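Groltbridge table sorting set: read me first

Thank you for taking an interest in this little collection. It holds 80 recorded runs of a humanoid sorting small household things into two baskets, fruit in one and office supplies in the other. Of those, 79 are the sort of thing you would expect. The remaining one ended with the arm doing something we hadn't asked it to do, and most of this file is about that run. Please read it before you train on anything or try to repeat the set-up, even if you are usually the sort of person who skips straight to the download (we are too).

What is in the folders

Each run has the head camera, the room camera, the joint readings for both arms and a plain text log. The control program is called Kiva, and the tool we used for lining up the cameras and trimming the ends is Ciline. Logs made before May use an older layout with the time in the second column. We meant to convert them and never got round to it, sorry.

The fault

On a Thursday afternoon, partway through a run, the arm went down into a basket to let go of an item and kept on pressing after the hand had reached the bottom. The basket slid, the wrist twisted, and the person at the stop button pressed it after 4 seconds, which felt a good deal longer at the time. No one was near the table and the only damage was a bent screw at the wrist, but it gave us all quite a fright.

When we went back through the log we found that Kiva had stopped receiving force readings from the hand just before it began to lower. It carried on using the last number it had been given, a nice gentle one from when the arm was still in open air. As far as the program knew, it hadn't touched anything yet! The readings had dropped out at a connector that had worked a little loose, and we are fairly sure that many hours of reaching and turning had done it.

The two views you get with every run, head camera first and then the room:

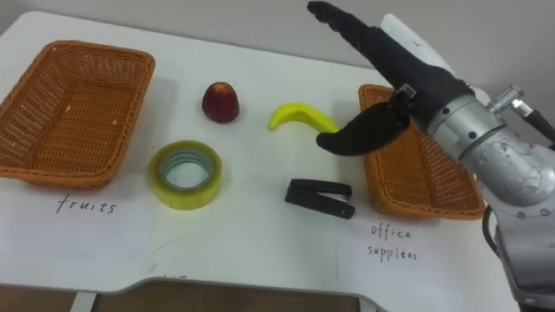
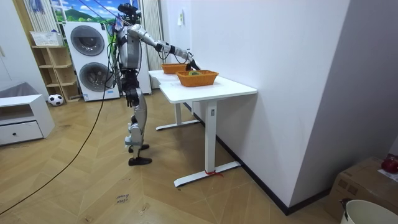 What we changed

Kiva now checks how old each force reading is. If nothing new has come in for 20 milliseconds, the arm stops where it is and waits for a person to clear it. We also set a lowest height for the hand over each basket, so that even with bad readings it has no business going further down. The connector is checked by hand before every session, and it's worth doing the same with yours.

Using the faulty run

It is kept in its own folder, named ban, after Ban, our checking script, which now picks out any run with stale readings. Please don't mix it in with the others for training. It has been useful to us for testing stop rules, though, and you are very welcome to use it that way.

Known gaps

The force readings in the older logs carry no time stamp of their own, so Ban can't check them properly. We have looked through those by eye and found nothing odd, but treat them with a bit of care. If you do come across something strange, do write to us through the Groltbridge project page with the run number and the rough time in the recording.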